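5. Problems during data collection

Our team of two (Nazanin Najafi and Azadeh Najafi) used a hand-held gripper, Trulotari unit 2, to record bed-making tasks for the Fivero project. The target was 1,000 usable recordings by the end of October. We did not reach it, mainly due to the fault described in this section.

5.1 What happened

During the second week the finger width in the log stopped matching the real fingers. The log said the gripper was closed when it was still open by about 11 mm. Video and position data looked normal, so we kept recording. Azadeh found the mismatch when she replayed a pillow task and the simulated arm dropped the pillow every time. By then 46 recordings were affected.

5.2 Cause

We first suspected the logging software and lost two days on it. Reinstalling changed nothing. When we opened the housing, the encoder connector was not fully seated. It held at rest but shifted when the fingers were squeezed hard, and the zero point moved with it.

5.3 Fix

We reseated the connector and secured it with a small clip. We also added a check before each session: close the fingers, read the width, open them, read it again. After every 20 recordings the check is repeated. All the affected recordings were removed from the set. We did not try to correct them, as the offset was not constant. 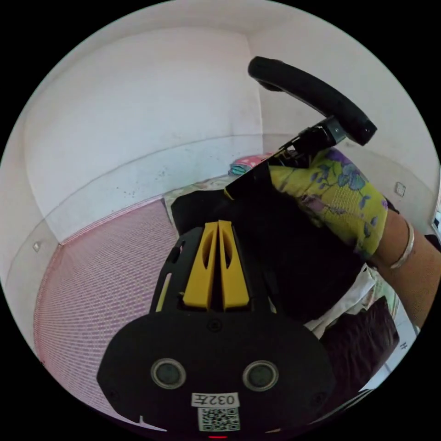 The check adds less than a minute and the fault has not come back so far. We still have no automatic warning in the software, and this is listed under future work in section 7.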